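Tranik hand-held teaching grippers: nine weeks of pinching other people's throws

Posted in Kit & Workwear, April

I should say first that I didn't buy these. My employer did, and the invoice got left on the printer, which is how I know the pair came to £2,984 before VAT. So if you're after a review from someone who has to justify the money, I'm the wrong person. I'm the one who's had them on her hands for nine weeks, and I've got plenty to say about that side of it!

Quick bit of background. I work at Stodino, in Drollell, in the soft goods returns shed. Throws, rugs, cushion covers, plush toys, dressing gowns, the odd beanbag. It comes back from customers, we check it, de-fluff it, fold it or wrap it and it goes out again. There are nine of us on the bench side when everyone's in. Last year management decided they wanted robot arms doing some of the folding and wrapping, and the way that works now is that no one sits down and programs the fold. We do the job ourselves, over and over, holding a pair of grippers much like the ones the arms will have, and the recordings get used to train the thing. Hence the Tranik pair.

So what are they like to use? Odd, to begin with. You hold a handle and squeeze, and two black plastic fingers come together in front of your fist. They only do the one thing, open and close. I've folded fabric for a living since I was nineteen and on the first morning I couldn't pick up a pillowcase. You don't realise how much you do with your little finger until it's tucked round a handle doing nothing. Hina Khattak, who is miles faster than me on the bench, got so cross with a fleece blanket that she put the grippers down, folded it properly with her hands, looked at it for a bit and then picked the grippers up again.

It does come, though. By the end of the first week I could do a flat throw in thirds, and by the third I'd stopped thinking about the squeeze at all. The trick (for anyone whose boss has just ordered a pair) is to take far less fabric than you think. A small pinch, straight up, let the weight do the rest. If you grab a great mouthful it slides out of the pads as soon as you pull sideways.

Thick pile is where they earn their keep. I'd expected the shaggy stuff to be the worst and it's the nicest thing to work with, because there's so much for the finger blocks to bite on. You can squeeze up a pleat and hold it there while the other hand goes over the top for the far side. Thin satin is horrible. Anything with a loose weave is a worry as well, I pulled a thread on a cellular blanket in week two and it had to go in the seconds bin.

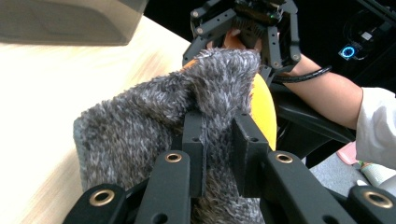
Round things took me longest. Folding on a flat table is one job and getting a cover to sit over something that wants to roll is another, and for that you really do need both grippers working together, one keeping the fabric where it is and the other tucking. I kept trying to do it in one go, like I would by hand. Abdelkrim Bouazza worked out that if you settle the top first and leave the sides hanging you've got a chance, and we all do it his way now.

Build quality next, as this is meant to be a review. They look a bit like something out of a school workshop, all plastic links and pivots with holes in, and I assumed they'd be in bits by Easter. They haven't been. The joints are still smooth and there's no more wobble in the fingers than when they came. What they do is collect fluff. Dear me, the fluff. It gets in the linkage, it gets behind the pads, and after a morning on faux fur the squeeze goes slightly gritty. A dry paintbrush sorts it out. The manual tells you to wipe the pads with a damp cloth and says nothing whatever about the pivots, so somebody at Tranik has only ever tested these on mugs.

Weight is fine for the first bit and then it isn't. We've settled on 20 minutes on and then swap, which Uzma Butt argued for after her wrist flared up, and I'd say that's the upper limit for anyone with small hands. The grip is sized for a big bloke. Mine are size six gloves and I'm at full stretch to close the fingers completely. Na-rae Heo wrapped the handles in bicycle tape and that helped with the slipping, though it made them fatter, so for me it was a bit of a swings and roundabouts situation. A second handle size in the box would fix it and at that price I don't think it's much to ask.

The cable is a pain. It'll find anything on the table with a corner. I run mine over my forearm and that's the best I've managed.

Now the bit people keep asking me about, whether it feels strange to be teaching the thing that's meant to do your job.

Yes, it does. I'm not going to pretend I skipped in. When Naveed Pirzada (he's our shift lead and a decent one) told us what the grippers were for, it went very quiet, and then Uzma asked straight out whether there'd be nine of us this time next year. He said he'd been told nobody was going, that the arms were for the night backlog and the heavy rugs, and that he'd get it put in writing. It took a month and some chasing, but we did get it in writing. I'd tell anyone in the same boat to ask for that before they pick the grippers up.

What's changed so far is smaller and a bit funnier than I'd expected. We talk about folding now. We never used to! You'd get shown it once when you started and after that you did it however you did it. Now we've had to agree on one way for each item, because if Hina does thirds and I do halves then the recordings are a muddle and the arm dithers. We had a proper row about dressing gowns, sleeves in or sleeves across. Sleeves across won and I still think it's wrong.

The other thing is that we're slower on teaching days and everybody upstairs had to be told so twice. You can't record at bench speed. You go gently, you don't do the little flick that saves you a second, and if you fumble you have to start again. The targets on the wall hadn't been touched when we started, so for a fortnight we were all in the red for doing exactly what we'd been asked to do. Naveed got them altered. Teaching time now counts as its own line and there's a small hourly top-up for it, which is fair, I think. Maybe a touch mean.

The arms themselves are Malik ones and I won't review those, I've only stood next to them. I've watched one do a fleece throw and it was quite good and dreadfully slow, with a pinch at the corner that I'm fairly sure is mine. Gave me a funny feeling, that. It then tried a bath mat and just stroked it.

One gripe about the software side. When a recording doesn't save, all you get is a short beep, and it's almost the same beep you get when one does. We lost a whole afternoon of cushion covers that way in the first month. Abdelkrim now checks the list after every fifth go and we haven't had it happen since, but a different noise would be nice. Tranik's support did answer the email, next morning, very polite, and said it was on their list.

Would I tell another workplace to get them? If you're doing soft goods and you've already decided to go down this road, yes, they're sturdier than they look and a normal person can learn them in a week. I'd want more than one pair for a team our size, so people aren't stood about waiting for a turn. Have a paintbrush to hand. Get the tape for the handles, let the people doing the work set the swap times, and sort the targets out before day one.

Four out of five from me. Hina says three, on account of the satin.

Edit: a couple of you have asked whether they'd suit left-handers. Na-rae is left-handed and says they're the same either side, she just swaps which one she leads with. The cable's still in the way.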